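Demonstration gathering is the patient business of collecting worked examples from which a robot can learn a task. A person steers the arms through the job, and the program keeps the views and the movements side by side. Much of it is now done in simulation, with two arms and a bare table.

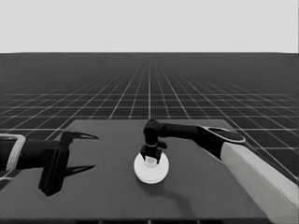 How many examples does one task need?
It depends on the task, though the Binham set, a fairly well-loved one, settled on 167 for each of its 20 tasks.

Variety matters a good deal too, and a thoughtful collector will move the pieces about between runs, so that the learner meets them near and far, turned this way and that. Views from more than one camera are usually saved together.

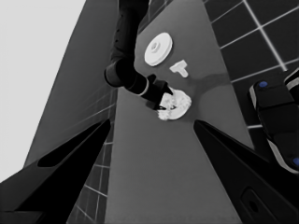
Wing-sze Tu has argued that clumsy runs should stay in the set, as a learner shown only graceful ones never sees a recovery.

Others prefer to sort first. The Pondov guidelines, written by Kwan-ho Chiu, ask for 2,000 runs and keep the best 1,000,

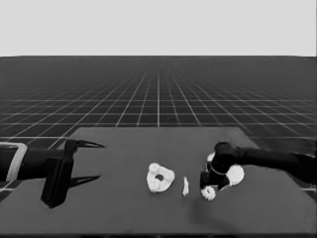

with the remainder stored separately and labeled by the kind of slip, so that anyone who fancies studying mistakes may still do so.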